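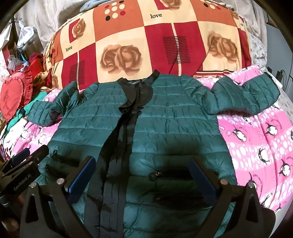 Why does the gluten-free pizza base still crack when it is folded?

The crust dries faster than the middle sets. In the oven trials the edge lost moisture well before the center was firm, and the fold line broke at the point where the two met. A lower first bake with the tray covered reduced the cracking but left the underside pale.

Bemasholm Test Kitchen
Progress report to the Starnico fund, second period
Date: 6/29/26
Prepared by: Bouchra Radwan
Budget contact: Mieczysław Szewczyk

1. Work completed

Recipe B replaced Recipe A in February. The rice flour share was reduced and psyllium husk was raised to 2 percent of flour weight. Dough is now mixed to a soft paste and rested in the bowl before shaping. Recipe A is closed and no further bases will be made with it.

Each test batch uses 600 g of flour blend and 605 g of water. Earlier batches used equal weights of both. The extra water made the dough easier to spread and had no measurable effect on bake time.

2. Results

Fold test: Recipe B bases passed when eaten warm. After a night in the refrigerator most failed along the center line. Reheating in a covered pan restored some flexibility. Reheating in a microwave made the rim tough.

Taste: the home panel preferred Recipe B for texture. Several members noted a slight bitter aftertaste, which we attribute to the Bekisix flour blend. A batch with plain sorghum flour is planned to check this.

Freezing: not started. The freezer at the Zawadzka site was out of service until May.

3. Spending

Ingredients are within budget. The line for baking trays is overspent, and Mieczysław Szewczyk has asked to move money from travel to cover it. Written approval is requested.

4. Next period

Repeat the covered bake with a preheated steel plate to brown the underside. Run the sorghum batch. Begin freezing tests on par-baked bases, wrapped singly and stacked. Draft the recipe card for home cooks, with weights in grams and cups.

5. Open items

The oven thermometer reads high at the back left corner and needs replacing. Psyllium from the second supplier is ground coarser and should not be mixed with existing stock.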